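Workshop notebook, small appliance bench, Dendlow
28 July 2019
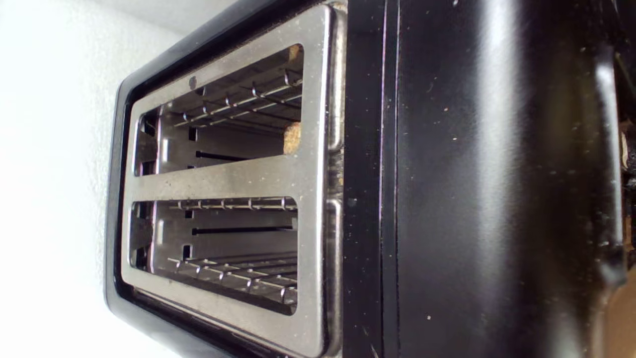
Started the morning meaning to finish the Ngubane kettle and ended up on toasters again, as so often happens. We have had a good run of two-slot ones since June, and most of them come in with nothing worse than a bellyful of crumbs. The black one from the Brerunbridge box is next, job 482, and I am rather fond of it already. Brushed steel top, glossy black side, a bit smudged and specked but nothing a damp cloth won't answer. There is a bit of toast stuck at the end of one slot and a smaller crumb up in the corner of the same one, so those come out before anything gets plugged in.

A note on that, while I think of it. Please use the wooden tongs and the soft brush, and go gently around the guard wires. They are thin zigzag things and they bend if you so much as look at them crossly – I flattened a run of them on job 400 and spent most of an afternoon coaxing them back with the small pliers, with a cold cup of tea beside me the whole time. Unplugged, always, and no knives, however handy the knife is.

After the brushing I want to try the order we used on the Bilik toaster: crumbs first, then wipe the top plate, then the side panel last with the good cloth (the yellow one, which lives in the left drawer and seems to wander). Doing the glossy side first only means doing it twice.

Still to do: earth check, lever and spring, then a timed run on the middle setting with two slices of the cheap white loaf. If the browning is even it can go on the finished shelf. We are down to 18 of the tie-on labels, so I have put more on the list – the stiff card kind, please, the thin ones curl up.

The kettle can wait until tomorrow. It only needs its lid.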